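Against the Third Fold

Most written instructions for folding a hand towel ask for three folds. Two are enough for nearly every shelf, and the third costs more than it returns. The argument is set out below for towels used in quantity: guest rooms, clinics, changing rooms, any place where a linen cupboard is filled and emptied on a schedule. A household with six towels can do as it pleases.

What the third fold does

A towel folded once has two layers. Folded twice it has four, and folded a third time it has eight. Terry cloth is looped on both faces, so the layers do not lie flat against each other. They trap air and push apart. At four layers the stack settles under its own weight. At eight, the outer layers have to travel round a thick inner edge, and the fold opens as soon as the hand leaves it. Anyone who has pressed down a pile of thrice-folded towels and watched it rise again has seen the effect.

The usual defence is that the smaller packet fits more shelves. It does have a smaller footprint, but it is twice as high. The volume is the same at best, and in my measurements slightly worse on account of the trapped air. On a shelf with fixed spacing, the height is the dimension that runs out first.

Over one December I kept a tally at the Feyisa guest house, where I was responsible for the linen. We folded 1,504 hand towels that month. The first half were done with three folds, the second half with two. The second half went faster, and the piles leaned less. I did not time every towel and make no claim to a precise saving. The staff did not ask to go back.

The hem is the real difficulty

The number of folds matters less than the squareness of the first one, and the first one is governed by the hem. A doubled hem is thicker than the body of the towel and shrinks at a different rate. After enough washes it draws in or goes wavy, and the towel is no longer a rectangle. If the folder lines up the hems and trusts them, the error goes into the first fold and is doubled in the second.

Lemlem Gidey, who trained me, ignored the hems altogether and worked from the corners. She spread the towel flat with the long side towards her, pulled each corner outward until the cloth was smooth, and only then brought one short side across to the other. I have never found a better method. The corners are the most stable points on a towel. The edge between them can wander by a finger's width without doing any harm, provided the corners meet.

Her second rule concerned the care label. It goes on the inside of the first fold, always. On a towel with the label at the right edge, this means carrying the right side over to the left or the left over to the right — either will do — so long as the label is trapped between the layers. A label left outside catches on the towel above it and drags the pile when one is taken.

Marking the edges of a practice towel is worth the few minutes it takes. Short strips of dark tape on a pale cloth, three to a side, show at once whether the left and right edges have been brought together evenly. The corner strips should cover each other. The middle strips tell you whether the cloth between has been stretched.

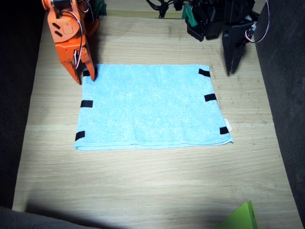 The table

A folding surface should be larger than the towel in both directions, smooth, and of a colour that contrasts with the cloth. Light wood serves well under blue or grey towels and badly under cream ones. The surface should not grip. I have seen people fold on a spare blanket to protect the table, and the looped face of the towel clings to it, so that every corner has to be lifted clear and set down again.

Height is neglected too often. At the Feyisa we used a kitchen table, 62 cm from the floor after somebody had shortened its legs, and it was far too low for standing work. Bontu Negussie raised it on blocks. The quality of the folding did not change, but people stopped sitting down halfway through a load.

Objections

Two have been put to me more than once. The first is that a two-fold towel shows more of its face, so a stain or pulled loop is more likely to be seen. I agree, and regard it as an advantage. A stained towel should be found at the table or on the shelf, before it reaches a guest.

The second is that narrow shelves leave no choice. This is sometimes true. In that case I would fold the long way in thirds and then once across, giving six layers and a narrower packet. It is slower and needs a better eye, but the raw-looking side ends up enclosed and the pile stands tolerably well. Eight layers I would keep for suitcases, where the lid does the pressing.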